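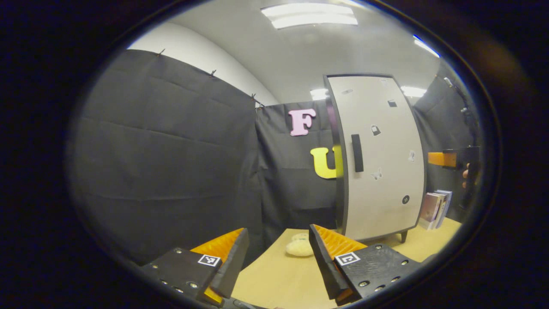
Fig. 1. Handheld gripper with orange ridged finger pads and square markers, open over the practice table. Small white fluffy object between the fingers.

Session 4: Finger pads, markers and screws
Notes from the Clarmont shared workshop, written up by Marlina Pangaribuan

Welcome back, everyone, and thank you for staying so late last time (the kettle has been descaled, so tea is safe again). These notes go with the second half of the handheld gripper build. If you missed the first half, Hakim Lumbantobing has the printed copies in the drawer under the vise.

Start with the pads. The ridges go on the inner edge of each finger, facing each other, and they should meet along their whole length when you squeeze the grip. Press them together gently and look for light between them. A gap near the tip is the usual trouble, and a thin shim behind the pad will fix it. Please don't sand the ridges down — I did that to my first pair, and they were hopeless on anything smooth.

Next come the markers, one on the flat face of each finger. The camera reads the finger opening from these two squares, so they need to lie flat, with no bubbles and no glue creeping over the black border. Matte paper is much kinder than glossy under our ceiling lights. Wipe the plate first and let it dry while you sort your screws.

Tighten the screws a little at a time, going back and forth across the plate. Khairul Liem likes to do his up in one go, and he is welcome to, but we have all seen him hunting for a replacement plate in the Rondonuwu box.

For practice, begin with something soft and lumpy, as in Fig. 1. Soft things forgive a crooked grip, so you can think about your wrist and your approach before you worry about force. Make 12 slow pickups, then swap hands and do them again. After that, try the spine of a thin book, a good deal harder than it sounds!

Before next session:
Check both pads for lifting at the corners.
Write your opening width, fully open and fully closed, on the sheet by the door.
Bring a small object from home that you think will be awkward to hold.

Cempaka Manurung will be at the bench from 6 pm for anyone whose trigger is still sticking.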